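## What we did with the old batteries

Our class spent the first weeks of August on the Cluston battery drive, and I have to say it was a lot more fun than I expected! We sorted 727 household batteries in all - mostly the everyday kind from remotes and flashlights - and checked each one before deciding which bin it went in. Anything with a crusty end went straight into the sand bucket (we were pretty strict about that).
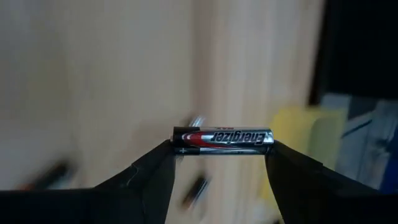 Next time we'd like to start with more bins, and tape the ends as we go.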